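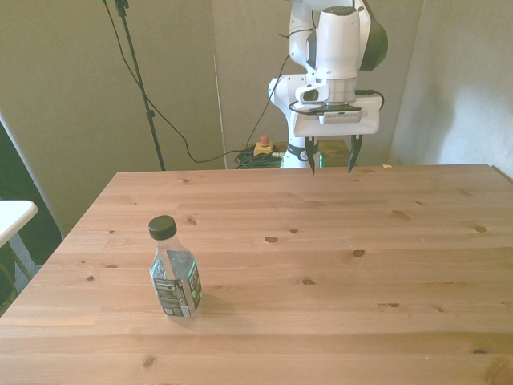 *Tampo em pinho claro, com garrafa de plástico transparente e tampa preta de rosca.*

## Mesa de trabalho Losen em pinho

A mesa Losen integra a linha de mobiliário técnico da Clido e destina-se a oficinas, salas de formação e espaços de ensaio. O tampo é composto por tábuas compridas de pinho, de tom mel, com as juntas à vista. Os nós castanhos, de dimensão variável, são próprios da madeira e não constituem defeito – cada tampo apresenta um desenho diferente.

- **Referência:** Losen 218
- **Peso máximo sobre o tampo:** 382 kg
- **Prazo de entrega:** 8 semanas
- **Preço:** 869 €, IVA incluído
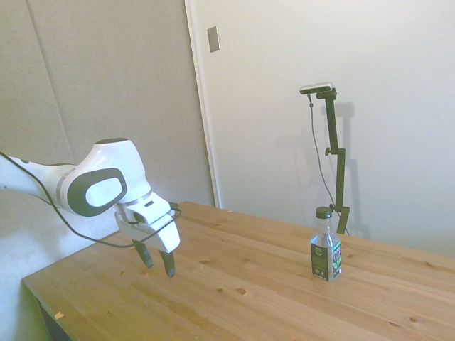
*Superfície do tampo, com veio marcado, nós e pequenos orifícios escuros.*

### Conservação

Recomenda-se a limpeza com pano macio ligeiramente humedecido, no sentido do veio. Não devem ser utilizados produtos abrasivos nem solventes. A exposição à luz pode alterar gradualmente a cor da madeira.

Os pedidos de orçamento para quantidades superiores são dirigidos ao serviço comercial da Clido, com indicação da referência e do local de entrega.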